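I've changed the cloth on the big table. The old one was a pale oilcloth that had gone sticky along the folds, and after 19 months I was tired of wiping it down. The new one is plain brown fabric from the Morin remnant shelf, 5 metres for less than I'd have paid for 2 of the proper stuff.

It isn't hemmed yet. I pulled it tight at the corners and clipped it underneath, but there is still one long wrinkle that curves down to the front edge and bunches up there. I've ironed it at home and I've tried a damp sponge. It comes back. The colour is good though, a warm matt brown with no shine, and a small white thing like the milk carton shows up well against it.

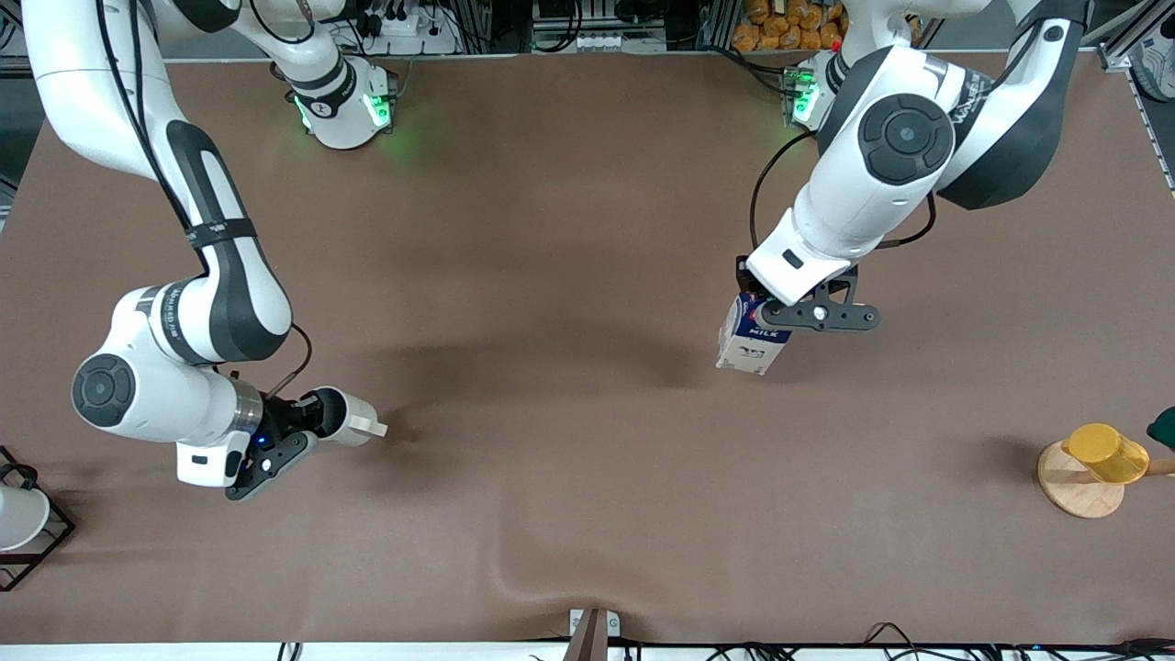 Put a layer of felt under it, was the advice in a comment on my last post, and the wrinkle will stop travelling. The same reader said to wash the fabric at 40 before cutting anything, as the Morin cottons shrink. I hadn't washed it, so that's the next job.

Drullix do a grey felt by the metre and I've ordered enough for the top. If it needs trimming I'll use the offcuts under the lamp. The hem can wait until both are on and lying flat. I'd like it finished before December, when the other table gets its cover too.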